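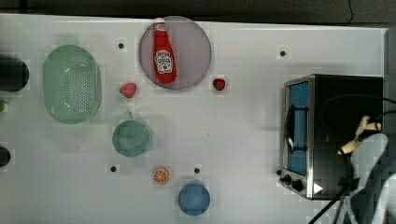 Temps de lecture : 7 minutes

Meuble à bacs Traka, sur roulettes

Fabricant : Molura
Distribution et pièces détachées : Rirkance
Usage : crèche, école maternelle, ludothèque, salle d'attente
Prix : 1 457 euros, livraison non comprise

Le Traka est un meuble bas à bacs coulissants, destiné aux lieux où l'on sort et où l'on range des jouets plusieurs fois dans la même journée. Il est vendu avec 21 bacs, répartis en trois colonnes de sept, et avec quatre roulettes dont deux possèdent un frein. Sa longueur est de 146 cm. Avec cette mesure il passe dans une porte ordinaire si on le pousse dans le sens de la longueur, et il reste assez court pour se placer sous une fenêtre ou entre deux radiateurs.

Je m'appelle Dirceu Prado et je m'occupe chez Rirkance des meubles pour la petite enfance. Le français n'est pas ma première langue, je demande donc aux lecteurs un peu de patience pour certaines tournures. Les mesures et les consignes, par contre, ont été relues avec l'atelier.

La structure

Le corps est en contreplaqué de bouleau, verni avec un produit à l'eau. Les chants sont arrondis et poncés deux fois. Le fond est plein, de sorte que le meuble peut servir aussi de séparation au milieu d'une pièce, avec un côté bacs et un côté lisse sur lequel on peut fixer des dessins. Nous conseillons le ruban de papier pour ce travail. L'adhésif double face arrache le vernis au bout de quelques semaines, et la réparation demande de poncer toute la face.

Le plateau supérieur est fixé par des vis que l'on atteint de l'intérieur, après avoir retiré les bacs du haut. Il accepte une charge de presque 50 kg bien répartie. Il n'est pas prévu pour qu'un adulte s'y assoie, même si la hauteur donne cette envie. Plusieurs clients nous ont renvoyé un plateau fendu du même endroit, entre la première et la deuxième colonne, et l'origine était chaque fois la même.

Les bacs

Les bacs existent en deux profondeurs. Le bac plat convient aux puzzles, aux cartes, aux petites assiettes de dînette et au papier. Le bac profond reçoit les cubes, les poupées, les légumes de bois ou de plastique, les déguisements pliés. À la commande, on indique pour chaque colonne le mélange souhaité. Un bac profond occupe la place de deux bacs plats, et les glissières non utilisées restent simplement vides. Si vous choisissez des bacs profonds, le nombre total de bacs livrés est donc plus petit et le prix reste identique, le bac profond étant plus cher à mouler.

La matière est un polypropylène teinté dans la masse. Six couleurs sont au catalogue : blanc, sable, vert tendre, bleu gris, terre cuite et anthracite. Le bac transparent n'est plus fabriqué par Molura depuis le changement de moule. On me le demande encore souvent. Je comprends la demande – on voit le contenu sans ouvrir – mais la matière transparente devenait cassante dans les pièces très ensoleillées et les bords cassés coupaient.

Chaque bac porte sur l'avant une petite fenêtre pour étiquette. Pour les enfants qui ne lisent pas encore, une photographie du contenu fonctionne mieux qu'un dessin. À la ludothèque Godoy, l'équipe photographie un seul objet par bac, posé sur une table claire, et imprime l'image dans le format de la fenêtre. Un seul objet suffit. Avec une photo où tout le contenu est mélangé, les enfants reconnaissent moins bien et posent les choses n'importe où.
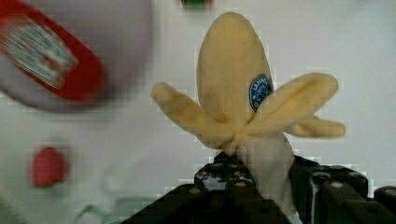
Une banane en peluche, jaune et crème.

Les peluches et les objets en tissu demandent un bac à part. Le tissu prend la poussière des autres jouets, et il doit sortir plus souvent pour le lavage. Nous proposons pour cela un bac profond au fond percé, qui laisse passer l'air. Ce fond percé n'est pas un égouttoir : une peluche lavée doit être complètement sèche avant de retourner dans le meuble, sinon l'odeur s'installe dans la colonne entière et le bois, lui, ne se lave pas en machine.

Les roulettes

Les roulettes sont en caoutchouc gris et ne laissent pas de trace sur le linoléum. Elles tournent toutes les quatre. Les deux roulettes freinées se montent du même côté, de préférence du côté où l'adulte se tient. Quand le meuble est à sa place, on bloque les deux freins. Un seul frein ne suffit pas, le meuble pivote alors autour de ce point et vient frapper le mur.

Sur un sol en carrelage avec des joints larges, le roulement est bruyant. Garba Onyeka, qui dessine les meubles chez Molura, a prévu pour ce cas un jeu de roulettes plus larges, vendu séparément. Elles augmentent la hauteur totale de deux doigts environ. Il faut y penser si le meuble doit se glisser sous une tablette déjà posée.

Pour les institutions qui ne souhaitent pas déplacer le meuble, il existe des pieds réglables. L'échange se fait en une petite demi-heure, à deux personnes, le meuble étant couché sur le dos et tous les bacs retirés. Posez une couverture sur le sol avant de le coucher.
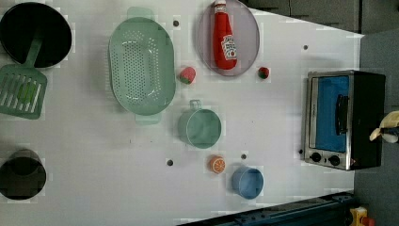
Peut-on commander des bacs supplémentaires après l'achat ?

Les bacs se vendent à l'unité, dans les six couleurs, et s'adaptent à tous les meubles Traka sans exception d'année. Indiquez la profondeur souhaitée au moment de la commande.

Le montage

Le meuble arrive dans deux cartons. Le premier contient les panneaux, la quincaillerie et la notice, le second les bacs emboîtés les uns dans les autres. Ouvrez le premier carton sur le côté long. En l'ouvrant par le bout on tire sur le panneau du fond, qui est la pièce la plus fine, et l'angle peut se casser.

On commence par les deux montants intérieurs. Les glissières sont déjà vissées, avec la butée vers l'arrière. C'est ici que se produit l'erreur la plus fréquente : un montant posé à l'envers se laisse très bien visser, et on le découvre seulement à la fin, quand les bacs refusent d'entrer. Une petite flèche est gravée sur le bas de chaque montant. Elle doit regarder vers l'avant du meuble.

Serrez les vis à la main jusqu'à ce que le panneau soit en contact, puis un quart de tour avec la clé fournie. La visseuse électrique est déconseillée sur le plateau. Sur le reste du meuble elle peut s'employer avec un couple faible. Après une semaine d'usage, contrôlez encore une fois les vis des roulettes, qui se desserrent un peu au début et ensuite ne bougent plus.

L'entretien

Le bois se nettoie avec un chiffon humide et un savon neutre. Les produits qui contiennent de l'alcool ternissent le vernis et sont à réserver pour les bacs. Les bacs passent au lave-vaisselle dans le panier du haut, sans les étiquettes. Dans les crèches, beaucoup d'équipes lavent une colonne par semaine, ce qui fait un tour complet en trois semaines sans que la salle soit privée de tout son matériel le même jour.

Une goutte de cire sèche sur les glissières suffit pour retrouver un bon mouvement. N'utilisez pas d'huile de cuisine. Elle colle après quelque temps, et la poussière de craie et les miettes s'y fixent.

L'organisation du contenu

Cette partie ne concerne pas directement le meuble, mais les clients m'écrivent sur ce sujet plus que sur tous les autres. Pour la dînette, je propose de séparer les aliments et les ustensiles. Les ustensiles à long manche vont dans un bac profond placé tout en bas, les aliments dans deux bacs plats à la hauteur des mains. Quand tout se trouve dans le même bac, l'enfant le vide entièrement par terre pour trouver une seule pièce, et il a raison, il n'a pas d'autre moyen.

Il est préférable aussi de ne pas remplir les bacs au-dessus des deux tiers. Un bac trop plein frotte contre celui du dessus, les petites pièces tombent derrière et se coincent contre le panneau du fond. 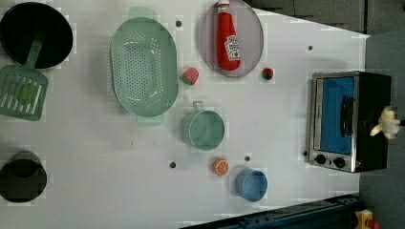 Pour les récupérer, il faut sortir les trois bacs du bas de la colonne et passer la main par l'ouverture. Le panneau du fond n'a pas besoin d'être démonté. Si la pièce est vraiment petite, une règle plate fait l'affaire.

La rotation du contenu donne de bons résultats. On garde une colonne fixe, que les enfants connaissent et où rien ne change, et on renouvelle les deux autres quand l'intérêt diminue. À Godoy, le grand changement se fait en décembre, et les bacs retirés partent tels quels sur une étagère de la réserve, avec leur étiquette. Ils reviennent plus tard sans nouveau tri. Pour cet usage, on peut acheter un jeu de bacs en double ; les couvercles sont en option et s'empilent bien.

La sécurité

Les bacs ont une butée qui empêche leur chute quand on les tire. Un adulte la franchit en soulevant légèrement l'avant du bac. Les enfants les plus grands découvrent le geste assez vite, ce n'est donc pas une fermeture et il ne faut rien ranger dans le Traka qui doive rester hors de portée : ciseaux, colle forte, médicaments.

Si le meuble est monté sur pieds, fixez-le au mur avec les deux équerres livrées. Les vis pour le mur ne sont pas fournies, elles dépendent du matériau de votre mur. Dans une cloison creuse, demandez des chevilles adaptées dans un magasin de bricolage.

Livraison et pièces détachées

La livraison se fait au rez-de-chaussée, devant la porte. Pour un étage, prévenez-nous à la commande, un deuxième livreur est alors nécessaire et le supplément figure sur le devis. Vérifiez les angles des cartons avant de signer, et notez sur le bon tout carton enfoncé, même si l'intérieur vous semble intact.

Roulettes, glissières, butées, fenêtres d'étiquette et plateaux sont disponibles séparément. Pour une glissière, précisez gauche ou droite en regardant le meuble de face. Les pièces en stock partent le lendemain si la commande nous parvient avant midi.

Rirkance – Mobilier pour la petite enfance | Nous contacter | © Rirkance, tous droits réservés | Retour en haut de page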